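机械臂工位设备采购:现场图集和一些预算上的想法

2018年5月4日 文/Lumturie Dimitrov

先说一下,这篇写得很赶,下午还要去开预算会,想到哪写到哪,大家凑合看。起因是Korurer那边要我们八月前把下一批工位的设备清单报上去,项目代号Nulten,要买什么、先买哪个、哪些可以晚点再说,都得列清楚。Réjean Lévesque催了我两回。清单的表格另外发,放在共享盘里,这里只放现场的图,每张配几句,给没来过工位的同事一个大概印象。

任务本身很简单,积木往底板上放。别小看这个,选型的时候最容易吵起来的几样东西(夹爪、线缆、台面、安装架)在这个小任务里全碰得到。

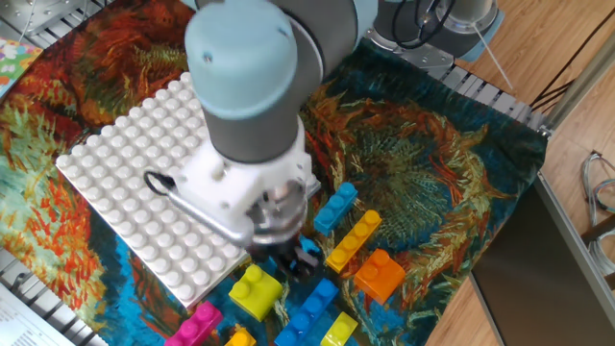 夹爪停在底板边上,指尖朝下。

看这张主要想说线。报价单上线缆永远是最后一行,金额小,没人细看,结果每次追加采购都有它。走线要按手臂伸到最远的姿态来量,不能按停着的时候量。这回我在清单里把线缆、扎带、拖链单独开了一栏,编号502,财务那边请不要再并到“其他”里去了,并进去之后我自己都找不着。

另外底座固定的问题。台面要不要统一买带孔的?我倾向统一。贵一点,但是以后挪位置不用重新打孔。Stestus给的方案是台面和安装架打包,MacDonald是分开报,两家的价格没法直接比,我已经让他们按同一张表重报了。重报的期限是5个工作日,到时候没回的先不考虑。

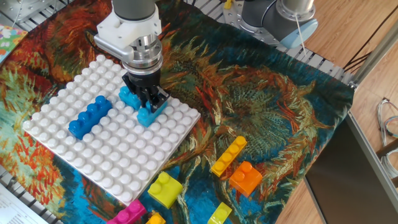

阅读时间:4分钟

夹爪。这块争得最久。浅蓝的那块夹在指间,底下就是底板的凸点,位置差一点就对不上。所以重复定位精度要写进技术要求,不能只写“满足使用”,写成这样供应商送什么来都算满足。验收方法也得一起写:用什么件、放多少次、谁来签字。验收用的件我们自己准备,不要用供应商带来的。

手指建议按易损件来买。每个夹爪配2副备用指,跟主机同一张订单下,单独补货运费不划算,周期也长。Sylvie Doucette问能不能自己做,可以试,但是第一批还是买原厂的吧,先有个参照,不然出了问题说不清是手指的事还是夹爪的事。

法兰、转接件这类也容易漏。手臂和夹爪不是一家的话,中间那一段谁供、谁保修,合同里要写明白。去年吃过亏:两边都说不归自己管,拖到最后还是我们自己掏钱。这次要求凡是转接件一律由夹爪供应商负责,图纸一并交付。

还有培训。报价里写的“含培训”要问清楚是几个人、几天、在哪里。到供应商那边去培训的话,差旅是我们出,得另外列预算,不要到时侯再补申请。

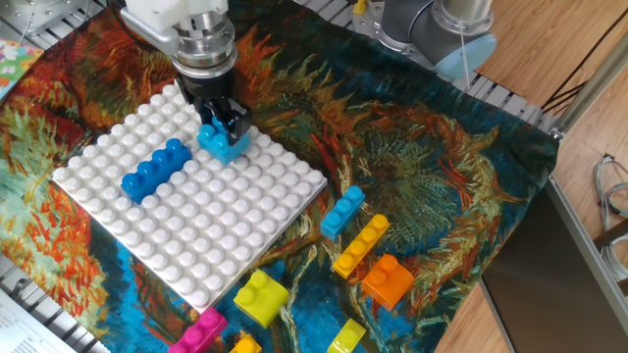 Raymonde Ouellet:清单我看完了,整体同意,有一点意见。你把备件全放在第一年,第二年的维护费就显得特别低,明年报预算的时候上面会拿这个数来压我们。能不能把一部分备用指和线缆挪到第二年?总数不变,分两年走。还有保修期从哪天算,到货还是验收?这两个日子可能差很久,合同里最好写验收。

Raymonde的意见收到,保修按验收日算,这条已经加进去了。备件分两年的事我要再问问Florence Caron,跨年的订单价格能不能锁住,锁不住的话宁可一次买齐。

剩下几条零碎的,不配图了:

手臂数量。有人想一步到位买4台,我的意见是先2台,跑顺了再加。合同里留追加选项,单价按第一批的走,有效期尽量谈长一点。

台布、底板、积木这些小东西走耗材,不占设备额度。但也要列出来,列在附表二,写清楚规格,颜色不限。

安全。围挡和急停不在砍价范围里,谁提都不行。

铝型材架子。各家报的都是按米算,连接件另算,所以别光看每米单价。尺寸以现场量的为准,旧图纸上那个是错的,我还没来得及改。

运输和安装。电梯尺寸已经发给Stestus和MacDonald,箱子太大进不来的话由他们拆箱搬运,费用包在报价里。

意见请直接回在这篇下面,不要发邮件,邮件我看不过来。附表一的电压那一栏还空着,等Réjean填。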